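Judalard Church Supplies
Home > Bibles and Lectern Books > Large Format

Judalard Lectern Bible, Sampaio Edition

Product code: 760
Availability: In stock
Page last revised: June 26, 2026

The Sampaio Edition is a large-format Bible intended for public reading in churches, chapels and schools. It contains the Old and New Testaments in full, with the books of the Apocrypha placed between them, and is supplied ready for use on a standard lectern or reading desk. The text is set in a single column across the full width of the page, so that a reader who looks up at the congregation may find the line again without difficulty.

The edition was first prepared in 1940 for the use of a group of parishes which wished to have the same book at every lectern. It has been reset for the present printing. The page layout of the earlier book has been kept wherever possible, and readers who are used to the older volume will find that most chapters begin in the same position on the page.

Text and arrangement

Chapter numbers are printed in the margin and verse numbers are small and raised. Headings have been kept to a minimum and are set in italic, as they are not intended to be read aloud. The Psalms are pointed with a mid-verse mark for congregational use. Poetry elsewhere in the Old Testament is set in lines. Names which readers often find difficult are marked for stress at their first appearance in each chapter, and a fuller guide to pronunciation is given at the back of the volume.

A table of readings for Sundays and principal feasts follows the Book of Revelation. The table gives book, chapter and verse only. Churches which follow a different cycle may order the volume without the table, using the second order code given at the foot of this page.
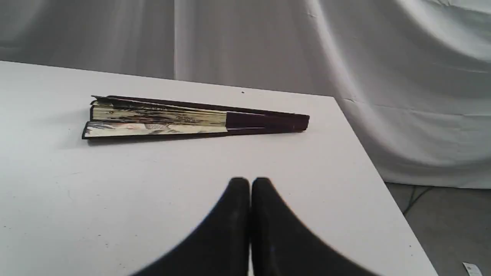

Binding and paper

The Sampaio Edition is offered in two bindings. The standard binding is a dark red cloth over stiff boards, with the title blocked on the spine. The presentation binding is in black leather with gilt edges and is made to order by the Zudar Bindery. Both are sewn in sections and will lie open at any point in the book, including the first chapters of Genesis and the closing pages of the New Testament. Each copy has 5 ribbon markers in the liturgical colours.

The paper is an opaque cream stock chosen to reduce glare under direct lighting. It is heavier than the paper used in most personal Bibles, and the weight of the volume should be taken into account when a folding or portable lectern is in use.

Dedication pages

A blank leaf is provided at the front of each copy for a dedication or memorial inscription. Inscriptions may be written by the church, or may be printed before binding in the case of the presentation copy. The wording should be agreed with the church council, or other responsible body, before it is sent to us. We regret that a printed inscription cannot be altered once the sheets have gone to the bindery.

Care of the volume

The Bible should be kept closed when the church is not in use and should not be stored against an outside wall. Cloth covers may be wiped with a dry, soft duster. Leather covers should be treated sparingly, once a year, with a neutral dressing. Adhesive notes and metal clips mark the paper and are not recommended. Repairs to the sewing or the joints should be carried out by a bookbinder.

Specification

Page height: 29 cm
Text: complete, with Apocrypha
Setting: single column
Markers: 5 ribbons
Binding: red cloth (standard) or black leather (presentation)

Related items

Irnine Lectern Cushion, in red or green
Irnine Book Stand, adjustable, for altar or desk
Judalard Gospel Book, bound to match the presentation copy

Ordering

Standard copies are sent from stock. Presentation copies required for Advent should be ordered well before the beginning of November. Orders from churches, schools and religious houses may be placed on account, and an invoice will be sent with the goods. Unmarked standard copies may be returned in their original packing. Copies with a printed inscription are not returnable.

Order codes: 760 (with table of readings); 760N (without table)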